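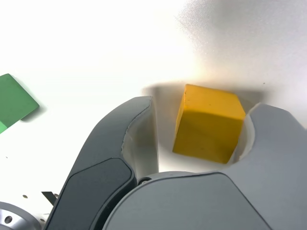

From: Coralie Dunstan
To: Clernow tabletop automation list
Date: 27 October 2021
Subject: Re: Flanach gripper kit – anyone had one on the bench?

Hi Wiremu, hi all,

Sorry for the slow answer, I've been meaning to write this up properly and kept finding one more thing to try first. Your message is quoted below so people can see what I'm on about.

On 24 October Wiremu Wihongi wrote:

> Has anyone here spent real time with the Flanach two-finger kit? I'm looking at it for the sorting cell at Hollis and the sales sheet is all adjectives. Three things I'd like to know before I ask for the money.
>
> First, how does it behave with small things that aren't sitting square? Our parts come down a chute and land any old way.
>
> Second, is the software any use or will I end up writing my own?
>
> Third, what breaks? Something always does.
>
> We already have an arm, so I only want the hand and whatever it needs to talk to the controller. Kirsten Vachon tells me there's a service plan as well, and I'd be glad to hear if that's worth having.
>
> Cheers,
> Wiremu

Right, in order, more or less.

We've had ours since the start of the month, on loan, with the option to keep it. I paid nothing for it and I've promised nothing for it either, so take the moaning and the praise as they come. The price I was quoted for the hand, the cable set and the mounting plate was 1,458, and with the arm thrown in it went up to 2,801. You don't need the arm, so look at the first number. Neither includes tax, and the mounting plate in the cheaper bundle only fits one bolt pattern, so do check yours before you order (I didn't, and lost an afternoon with a drill).

Small things at odd angles: this is where I've been happiest with it. My test pieces are the coloured blocks everybody uses, and I gave up placing them neatly after the first day. The fingers are curved and they come in around a cube instead of just pinching the two sides, so if it's tipped over a bit the hand doesn't seem to mind. What I learned is to stop squeezing. The default closing force is far too keen and it would shove a cube forwards, out past the fingertips, before it had hold of it. Turn the force down to the second step and slow the last bit of the close, and you get a loose sort of hold that firms up when you lift. I did a run of 200 picks on those settings and dropped 2, and both of those came when I'd knocked the block half under the edge of another one, which I'd call my fault.

If your parts are flat, though, I'd be more careful. Thin plates are a nuisance. The fingers want something with a bit of height to close on, and with washers and the like I was mostly pushing them about the table. Saskia Tuhiwai had the same trouble at her place and went back to a suction cup for anything thinner than a biscuit. I don't know what your chute parts look like so you'll have to judge.

One thing the sales sheet leaves out is how much room the hand takes up. It's a broad thing at the palm, and if you come in low, you need more clear space around the part than you'd guess from the finger size. My first layout had the blocks much too close together and I was forever nudging the neighbour while going for the one I wanted. Worth cutting a bit of cardboard to the shape of it and waving that about in your cell before you spend anything!

Lighting, too, if you mean to use a camera. A white table under a strong lamp was a bad choice on my part. The table glared, and the picking program kept taking the shadow of the block as part of the block, so it aimed off to one side. I've since moved the lamp further back and put a sheet of baking paper over it, and the aim is much better. A grey mat would probably do more, I just haven't got round to buying one.

Software. You get a program called Itotness, and I have mixed feelings. The part for teaching positions by hand is lovely – you hold a button, move the arm where you want it, let go, and it's stored. Raelene Pomare, who had never touched one of these, had it moving blocks from one side of the table to the other before her tea went cold. The part for doing anything cleverer than that is a muddle. There's no proper way to say "if you missed it, try again", so you end up copying the whole routine and pasting it in below itself. I wrote a little script to talk to the hand directly and haven't opened Itotness much since. The commands are plain text over serial and the list of them is at the back of the manual, so you'd have no trouble. I can send you my script if you like, it's ugly but it works.

Things that have broken or gone funny so far:

The cable. The plug at the hand end works loose if your wrist joint turns a lot. A cable tie sorted it.

The screws where the fingers join the palm. One of mine had backed out a touch after the long run. They come with no thread lock on them, so put a dab on and check them weekly till you trust them.

The position reading drifts if you leave it on overnight. I re-zero it each morning, it takes a few seconds. Flanach say it's fixed in the next firmware, and I've not seen the next firmware yet.

As for the service plan, Kirsten's right that there is one, but I'd hold off. As I read it, you post the hand back and wait, with a loan unit only if they have one going. For your place, where the line can't sit about, I'd sooner put the money towards a spare set of fingers. Changing them is easy enough with the key in the box. Do ask them about turnaround though, they may have something better for firms than what I was shown.

Would I keep it? I think so, yes. I'm asking them to knock a bit off given the plate business. If you want to try your own parts before you decide, bring a bagful over to mine and we'll run them. Any afternoon is fine except when I've got the kids.

Does anyone know if the fingers from the older Flanach hand fit this one? I've been offered a pair cheap and the holes look close, but I'd like to hear from someone who has tried it.

Coralie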